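### 4.2 Equipment Planning and Cost Allocation

The budget for the folding study was prepared in two stages. The first covered hand-held grippers for human operators, together with spare parts, storage and a stock of used clothing. The second, which remains subject to approval, covers the purchase of fixed robot arms for the Bragança site. Separating the stages allowed the project to begin gathering demonstrations before the larger purchase was settled, and it limited the funds at risk if the task proved unsuited to automation.

Costs in the first stage were planned per workstation. Each workstation was allotted one pair of grippers, one covered table and a rotating supply of garments. The plan called for 12 workstations, of which two were held in reserve to cover repairs. Finger pads were treated as consumables and entered on a separate line – a choice that later made it easier to compare wear across garment types. The Skikis laundry service supplied 402 garments under a fixed-term agreement, and no purchase of new clothing was required.

Labor was the largest item in the first stage. Darlene Fehr prepared the staffing estimate, which assumed that a trained operator would need paid time for setup, sorting and rest in addition to the time spent folding. Earlier plans at Dekar had counted folding time alone and had understated the cost of each usable demonstration. The revised estimate set a target of 1,000 usable demonstrations before any request for second-stage funds would be considered. By the close of the November review, 2,386 demonstrations had been recorded, including those later set aside for incomplete folds or missing data.

The range of garments also affected the equipment list. Thin shirts and heavy knitwear place different demands on the fingers, and a single pad type was chosen for all workstations in order to keep the number of spare parts low. Figure 3 illustrates the handling of a striped garment at a workstation, with other clothing kept on the same table.

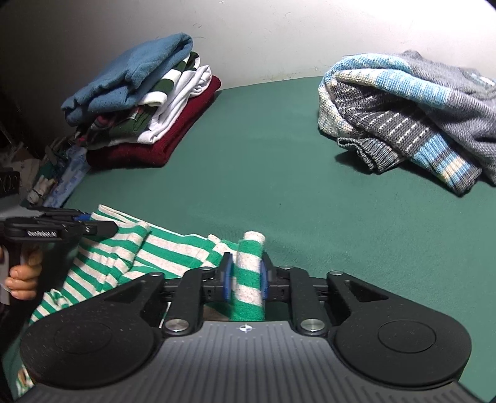
**Figure 3.** Hand-held gripper with blue finger pads holding a rolled section of striped fabric; folded clothes and a pile of knitwear are on the table behind.

For the second stage, two options were compared. The Vurisden option places all arms under one purchase contract with service included. The alternative spreads the purchase over two budget years and leaves maintenance with site staff. The second option has the lower opening cost – but it requires a trained technician at Bragança from the first month, and that post has not yet been funded.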